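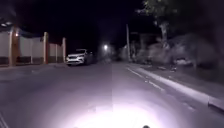

Figure 2. View from the robot's front camera on a residential street at night, with a wall and parked car to the left and a kerb to the right.

4.3 Night driving under remote control

Most of the route data used to train the Pluvport policy was gathered by an operator steering the robot remotely and watching the same video that was later given to the learner. It is usual to call such recordings demonstrations and to treat them as correct. We are less sure that the word is deserved after dark.

Figure 2 shows the difficulty. The road surface is bright close to the robot and falls away quickly to either side. The white car beyond the last pillar of the wall is plain enough, but the vehicle behind it is barely an outline, and the pale object at the edge of the verge could be a stone or a bag. An operator who keeps well to the middle of the road in such conditions may be avoiding something, or may simply not know what is there. The steering signal looks the same in both cases, and the learner is asked to copy it.

We recorded 773 night segments on streets of this kind and kept 569 after removing those with dropped video or a loss of the control link. Bakker drove the first part of the set and Lefèvre the rest. Neither was told to keep a fixed distance from the kerb, an omission we regret. Their habits differed, and the trained policy settled on a line between the two that neither driver would have chosen. Earlier work with the Dustano platform reported smooth night driving from pooled operators and took this as evidence of skill. Smoothness is a poor measure. A robot that has learnt to average its teachers will also drive smoothly, right up to the point where the average is wrong.

A second worry is delay. The operator reacts to video that has already travelled over the link, so each command is paired in the log with an image the operator had not yet seen. We shifted the commands by a fixed amount to correct for this – a crude repair, as the delay was not constant. The Fullard method estimates the shift for each segment, but in our hands it gave unstable values wherever the image was mostly black, and we did not use it.

We also asked both operators to mark moments when they felt unsure. They marked very few. Going back over the recordings on a large screen, they found over 5 times as many places where they now thought they should have slowed down. Whether this is hindsight or a real fault in the marking we cannot say, and the night results in Section 5 should be read with that in mind.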